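FOR IMMEDIATE RELEASE

September

Flumorcombe's repair library to open its doors for evenings as Barus Trust backs a second year

The Flumorcombe Repair Library, which lends out tools and teaches people to mend the things they already own, is delighted to announce that it will stay open for another full year, with longer hours, a bigger workroom and a brand new set of evening classes starting this September.

The news follows a grant from the Barus Trust, which has supported the library since it first opened in the old seed merchant's on Nistelon Street. The new money will pay for heating, insurance, a proper extractor for the soldering bench and (much requested, this one!) a kettle that can keep up with demand.

In its first year the library lent out 3,816 items, of which 3,782 have already come home again. The rest are mostly long loans, including the two big carpet cleaners, which seem to go straight from one household to the next without ever seeing the shelf. Wallpaper steamers were the most borrowed item through the spring, overtaken by hedge trimmers as soon as the weather turned, and there has been a steady queue for the sewing machines all year round.

"We had hoped that people would come in for a drill and go home again," said a spokesperson for the library. "What we got was people coming in for a drill, staying for a cup of tea, and then asking whether we could show them how to change a plug or take up a hem. So we thought we had better start teaching it properly, and we are so pleased that the Trust agreed."

The evening classes will run from 7pm and last 45 minutes each, with plenty of time afterwards for questions and for having a go on your own things. The first term covers darning and patching, sharpening kitchen knives and garden tools, looking after a bicycle through the winter, basic furniture gluing, and a gentle introduction to opening up and cleaning a desktop computer. No experience is needed for any of them, and you are very welcome to come along to just one.

The bicycle class in particular has grown out of the summer sessions held in the yard, when so many families turned up with flat tyres and squeaking chains that the pavement had to be borrowed as well. This time it will be indoors, with stands to work at and a decent light overhead, and the library asks only that people give their wheels a quick wipe before bringing them in.

Lending will carry on just as before. Members pay a small yearly fee on a sliding scale, choose their own rate, and can borrow up to two items at a time for a week. Anyone who lives, works or goes to school in Flumorcombe can join, and so can people from the villages round about. Proof of address is helpful, though the desk will always try to find a way if you haven't got any to hand.

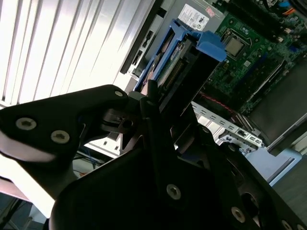

The enlarged workroom takes in what used to be the back store, and has been fitted out with help from Selvanayagam Joinery, whose team built the new benches at cost and then very kindly came back to put up the shelves. There is now a lower bench for children and for anybody who prefers to work sitting down, and the door to the yard has been widened so that wheelchairs, prams and the occasional chest of drawers can get through without a struggle.

The library is also looking for donations of good hand tools, cotton thread, buttons, zips, sandpaper and jam jars with lids. Please don't leave things on the step when the shop is shut, as the rain gets at them. Large electrical items can't be taken at the moment, but do ask at the desk, where there is a list of places that would be glad of them.

An open evening will be held before the first class, from 6pm, with soup, a table of bits and bobs to take apart, and a chance to put your name down for the term. There is no need to book for the open evening. Places on the classes are limited by the size of the room and can be reserved in person at the desk.

ENDS

Notes to editors

The Flumorcombe Repair Library is a not-for-profit tool library and mending workshop on Nistelon Street, Flumorcombe.

The Barus Trust makes grants to small community projects in Flumorcombe and the neighbouring parishes.

Interviews and visits to the workroom can be arranged through the library desk during opening hours.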